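Teaching by hand vs leader arm

nadwood_tom
Trying to get my little printed arm to put a rolled-up bit of white cloth in a mug. Been steering it remotely.
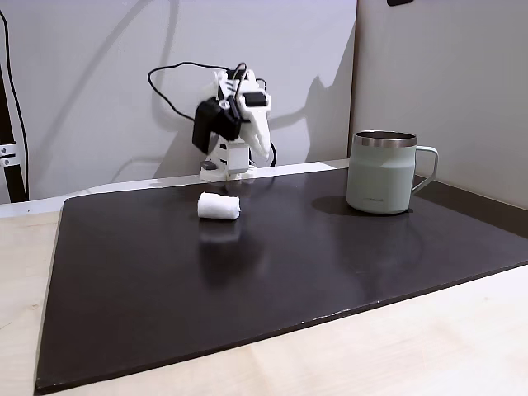 Two evenings in and my demos all wobble just before the grab -- the arm will learn that faithfully, I'm sure.

Octavio Quispe
Switch the motors off and move it by hand. Much smoother.

nadwood_tom
Then my great paw is in every recording. 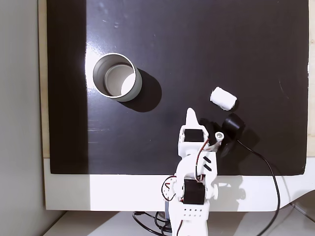 bedoya77
Agree with Tom, stay on remote. Just go slower and bin the bad ones.

Octavio Quispe
Slower gave me an arm that dithers. Still say hands.

nadwood_tom
Right, I'll do a batch of each and sulk accordingly.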